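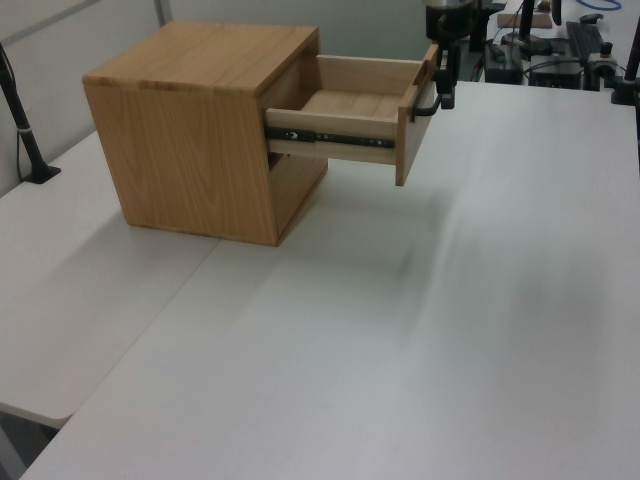 Family Traditions > Set-up Guide > Section 4: The Tooth Fairy

4.1 Before you start

The Uvevlow guide assumes you have decided to do the tooth fairy at all. Plenty of parents slide into it at bedtime with a tooth in one hand and no cash in the other. Decide first. A child who never hears about the fairy will hear about her at school, so "we'll skip it" is a decision that needs a sentence or two of explanation.

You will need: one coin or small bill, one envelope, and an adult who can stay awake. You do not need glitter, a tiny door, or the personalized certificate that Wekance sells in packs of 100. We tried the certificates. The kids we tried them on looked for the money.

4.2 First tooth

1. Agree on the amount with any other adult in the house. Do this out of the child's hearing.
2. Put the tooth in the envelope and write the child's name on it. A loose tooth under a pillow is very hard to find in the dark.
3. Place the envelope near the edge of the pillow, on the side closest to the door.
4. Wait until the child is asleep. Then wait some more.
5. Swap the envelope for the money and leave the room.
6. Store or throw out the tooth. If you store it, pick a place the child doesn't go looking for tape.

Note: Whatever you pay for the first tooth is the going rate. Parents tell us they'll pay extra "just this once." We have yet to hear of a second tooth that went for less without a complaint.

4.3 If you forget

Caution: Do not invent a long story. Weather, traffic and fairy paperwork have all been tried, and each one brings follow-up questions at breakfast. Say she must be running late, and put the envelope back for another night.

4.4 When the child asks if she is real

We asked readers of our March newsletter how they handled this and got 61 replies. Most said they asked, "What do you think?" It works once. A child who asks again wants an answer, and we think you should give one.

1. Find out whether a younger brother or sister is listening.
2. Answer the question that was asked. You don't have to bring Santa into it.
3. Expect the child to be less upset than you are.

Note: Some books claim that the myth builds imagination, and others that it ruins trust. We are not convinced by either. The children we know seem mainly interested in whether the payments will continue.

Section last revised 25 Jul 2023

Next: Section 5, Birthday Parties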